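Grerndale短期滞在棟 衣類・リネン整備手順 第9回検討会 議事録

開催時刻　14時00分~15時40分
場所　Grerndale棟 1階打合せ室
出席　施設運営担当、客室整備担当、備品管理担当、McIntyre(洗濯委託先)
配布資料　手順書改訂案、4月分整備記録集計、備品台帳抜粋

1. 前回議事録の確認
前回議事録の内容を確認し、字句修正1か所のうえ承認した。修正箇所は「収納扉」を「ワードローブ扉」に統一するもの。以後の文書も同じ表記とする。

2. 4月分整備記録の報告
客室整備担当より、4月分の衣類たたみ・収納作業の集計が報告された。対象は長期利用者向け衣類預かりサービスの対象室。処理点数は3,000点超。差し戻しは57件で、内訳は次のとおり。
・たたみ寸法が棚の奥行きを超過したもの
・折り目の位置が左右でずれ、積み重ねた際に傾いたもの
・返却棚の取り違え
・洗濯表示の確認漏れ
件数が最も多いのは寸法超過である。厚手のズボン、上着に集中しており、薄手のシャツ類ではほとんど発生していない。返却棚の取り違えはすべて同一の階で発生していた。棚札の貼替えが未了だったためで、貼替えは完了している。

3. たたみ作業の実施場所
改訂案では、たたみ作業をベッド上で行うことを標準とする。現行手順書は「室内の平らな面」とのみ記載しており、机、床、ベッドのいずれで行うかが作業者ごとに異なっていた。
備品管理担当より、机の天板は大半の室で幅が不足し、ズボンを広げると裾が落ちるとの指摘があった。床での作業は衛生上不可とすることで一致した。
ベッド上で行う場合の条件を次のとおり定める。
(1)シーツ交換を終えてから作業に入る。
(2)掛け布団と枕は作業範囲から外す。
(3)シーツは奥側から手前側の順に張る。手前側は作業中にしわが寄るため、たたみ終了後に再度整える。
(4)ベッドの縁に腰掛けて作業しない。マットレスが沈み、面が傾く。
(3)について、しわの許容範囲を数値で定めるかどうかを議論したが、測定に要する時間に見合わないとの意見が多く、目視判定のままとした。

4. シーツの柄と折り幅の目安
格子柄のシーツについて、格子線を折り幅の目安に使用する案が客室整備担当から出された。無地シーツの室では使えないこと、洗濯による収縮で格子の寸法が変わることから、手順書本文には採用しない。作業者が補助的に参照することは妨げない。
McIntyreに対し、収縮率の参考値の提出を依頼した。次回までに回答を受ける。

5. たたみ型板の試用結果
Hulum型板(樹脂製、折りたたみ式)を対象室の一部で試用した結果が報告された。シャツ類の寸法ばらつきは小さくなった。厚手の衣類では型板を抜く際に折り目が崩れ、手で整え直す作業が発生した。作業時間は短縮されていない。
型板はシャツ類に限って使用を認め、厚手の衣類は手折りとする。追加購入は行わない。試用品の保管場所は各階リネン庫の上段とし、台帳に登録する。

6. ワードローブの点検
備品管理担当より、対象室のワードローブについて報告があった。
・扉取手の固定ねじに緩みのあるものが11か所。増し締めで対応済み。
・縦溝のある扉は溝に繊維くずがたまりやすい。乾いた布を溝に沿って上から下へ動かして清掃する。水拭きは月1回とする。
・取手に房飾りなどの私物が掛かっている場合は、外さずに作業する。扉の開閉に支障があるときは利用者に連絡し、指示を待つ。
取手の材質別の清掃剤について質問があった。現行の中性洗剤で統一し、研磨剤は使わない。

7. 収納順序
棚への収納は、下段に厚手、中段にズボン類、上段に薄手とする。同色の衣類を重ねる場合は、折り山を扉側に向ける。向きを揃えない室が残っており、巡回時に是正する。ハンガー掛けの対象は上着とワンピースに限り、ニットは含めない。
棚の有効奥行きが標準より浅い室については、備品台帳に記号を付し、作業票に印字する。Vorkik作業票システムの項目追加が必要となるため、施設運営担当が変更申請を行う。

8. 作業票の記載事項
作業票に「たたみ直し」の欄を新設する。記入するのは棚入れ前に自ら修正した場合とし、差し戻しとは分けて集計する。欄の位置は備考欄の直前。Vorkik側の改修が間に合わない間は備考欄に「直」と記入して代用する。
印字サイズが小さく読みにくいとの意見が出たが、用紙寸法の変更を伴うため保留とした。

9. 厚手衣類の手折り手順
改訂案の該当部分を読み合わせ、次の文面で確定した。
(1)衣類をベッド上に広げ、ポケットの内容物を確認する。内容物がある場合は作業を止め、預かり袋に入れて記録する。
(2)縫い目を合わせて縦に折る。
(3)上端を折り返し、左右の角を両手で持つ。指を折り返しの上から掛け、手前側を親指で押さえる。
(4)シーツから持ち上げ、下端の不揃いを確認する。下側の布が横にはみ出しているときは、ベッドに戻して折り直す。
(5)揃ったものを再びベッドに置き、棚の奥行きに合わせて最終の折りを入れる。
(4)の確認は省略しない。従来は置いたまま手のひらでならす作業者が多く、内側のずれが見落とされていた。持ち上げる高さは規定しない。

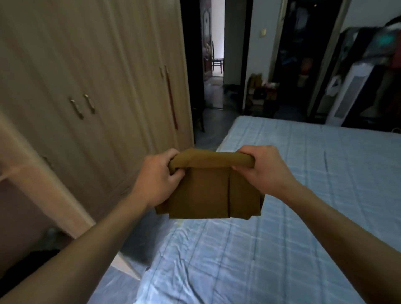

10. 決定事項および次回までの作業
・手順書改訂版の発行(客室整備担当)
・シーツ収縮率の参考値提出(McIntyre)
・Vorkik作業票の項目変更申請(施設運営担当)
・奥行きの浅い棚の台帳記号付与(備品管理担当)
・型板の台帳登録および保管場所の表示(備品管理担当)
次回は改訂版による作業結果の確認と、保留とした作業票の印字サイズを議題とする。開始時刻は今回と同じく14時00分。

以上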